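I have been buying small amounts of silver for four years now, and people write to me with the same questions. I will answer them in one thread, slowly. I am not an adviser. I am a person with a drawer and a notebook.

1/ First thing: the price you see on the news is the spot price. You will almost never pay this price. The spot price is for very large bars moving between very large buyers. When you buy one coin in a shop, you pay spot plus a premium.

2/ The premium pays for making the coin, for transport, for the shop's rent and for the shop's profit. On small pieces it is high. On a big bar it is lower for each gram. This is the reason many people tell beginners to buy the biggest bar they can afford. I did not follow this advice and I will explain why in post 6.

3/ In the UK there is also VAT on new silver. On investment gold there is none. I did not know this when I began and I was quite angry at the till. My first dealer, Gerardo Talavera, drew it for me on the back of a receipt: spot, then premium, then VAT, one on top of the other like floors of a house. I still have the receipt.

4/ So with new silver you start below. The price must rise a good deal before you can sell and have the same money back. If you may need this money next winter, please keep it in the bank.

5/ Second-hand silver is a different story. Some dealers sell it under a margin scheme, where the VAT is only on their margin and is already inside the price. Ask for it by this name. The pieces may have scratches or milk spots. I have a dozen ugly ones and they weigh the same as the pretty ones.

6/ Now, why I buy small. A kilo bar is one decision. You sell it or you do not sell it. With one-ounce coins I can sell three in a bad month and keep the rest. I pay more for this freedom. Saoirse Geraghty, who taught me half of what is in this thread, thinks I pay too much for it. We have agreed to leave the subject alone.

7/ Somebody asked about refiners and names. A bar from a well-known refiner is easier to sell. My example of the opposite: I have one bar marked Emlow, bought at a fair because I liked the lettering. It is good silver, I had it tested. But when I wanted to sell it, two dealers offered me scrap price, and the third had to make a telephone call first.

8/ Since then my rule is simple. Before I buy a thing, I ask the same shop what they would pay me for it today. If they do not want to say, I go home. At Daly's they print both prices on the same sheet, buying and selling, and this is why I go to Daly's.

9/ Testing. At home I use a scale, a caliper and a magnet. Silver is not magnetic, so if the magnet grips your coin, there is a problem. But many false metals are not magnetic either, so a pass with the magnet means very little. Weight and size together tell you more. A false coin with the right weight is usually too thick or too wide.

10/ Please do not use acid on a coin you want to keep. I did this once. It left a grey mark on the King's neck — a very small one, but I see it each time.

11/ And do not polish! A collector pays less for a polished coin, sometimes much less. Dark silver is only old silver. Senan Horgan asked me to look at his grandmother's box, and his brother Kevin had already been at it with toothpaste. I said nothing for a while. Then I said it was still worth its weight.

12/ Storage, because this is half of my messages. Keep it dry. Keep it away from rubber bands, newspaper and ordinary soft plastic, which can all spoil the surface over time. I use hard capsules for the better coins and a paper-free tube for the rest. In each box I put one small bag of silica gel and I change it in January.

13/ Home or vault? I have both. The vault I use is Himwood, and I pay a yearly fee there whether the price goes up or down. Read which kind of storage you are buying. "Allocated" should mean that certain bars are yours and are listed under your name. "Unallocated" means that the company owes you silver. These are not the same thing when a company is in trouble.

14/ For the part at home, tell your insurer. Many home policies have a low limit for bullion, or do not mention it at all. I wrote to mine and asked for the answer on paper. It took 13 days and three emails, and then the cover cost less than I had feared.

15/ Keep records. For every purchase I write the date, the shop, the weight, the spot price of that day and what I truly paid. I began in a spreadsheet and then moved to a notebook, because I open the notebook and I do not open the spreadsheet. 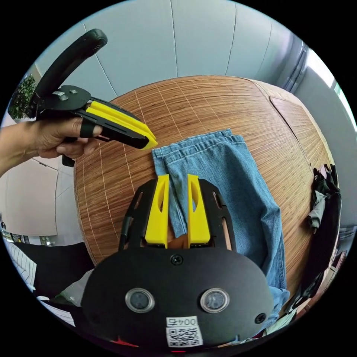 16/ My own numbers, because Shagufta Jatoi asked and she is right that people in this subject are always hiding them. On January 5, 2025 I had 48 ounces. The total I had paid for them, with VAT and postage, was £1,367. That is the real cost, and I compare only with this one, never with spot.

17/ Somebody will now divide the one by the other and tell me I bought badly. Some of it, yes. Five coins came from a television offer in my first year. They arrived in a velvet box and I paid for the velvet.

18/ On words like "limited edition": ask how many were made, and by whom. If it is a proper mint, the number is published. If the seller says only "while stocks last", the limit is the size of his cupboard.

19/ On tax when you sell: British legal-tender coins, such as the Britannia, are exempt from capital gains tax for people in the UK. Bars are not. With a small amount like mine it makes no difference, but if you plan to grow, it is better to know it before. Please check the rules for your own case.

20/ Last one for tonight. A reader wrote that a company called Enimau telephoned him and offered silver below spot. I do not know this company and I cannot judge it. But I would not buy metal from any person who telephones me first. Put down the phone, have your dinner, and look at the price list of a shop with a door.

21/ I will do gold another week, when my wrist is better. Questions under this post, please, and not in private messages — I lose those.

Contact | Terms | Privacy | © 2025 All rights reserved | Back to top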